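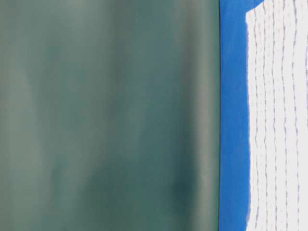 ## Oron burr grinder, four months in

I bought the Oron to replace a blade grinder that had started to smell of burned dust. It's a small electric burr grinder with a 300 gram hopper and 17 grind settings, made for drip, French press and moka pot. The box says it will do espresso. It will, but only just.

Setup took a few minutes. The upper burr twists out by hand, and the manual has you run a handful of beans through first and throw them away. After that I settled on 11 for drip and 15 for the press and have hardly moved it.

**Grind quality**

Even enough at the coarse end, with very little sludge in the cup. Below 4 it slows down and leaves more dust. My neighbor Ewan Skinner pulls espresso every morning and tried it for a week. He went back to his Prelturum, which costs twice as much.

**Noise and mess**

Louder than I'd like, though it's done in under 20 seconds for a full pot. Static is the real nuisance – grounds cling to the bin and end up on the counter. A drop of water on the beans helps.

**Cleaning**

The bin and lid can be washed in the sink. The burrs can't, so those get the brush that comes in the box. Oily dark roasts clog the chute, and I clear it every second bag.

The lid feels thin and the power cord is short. I'd still buy it again for drip coffee. For espresso, save up for something else.

4 out of 5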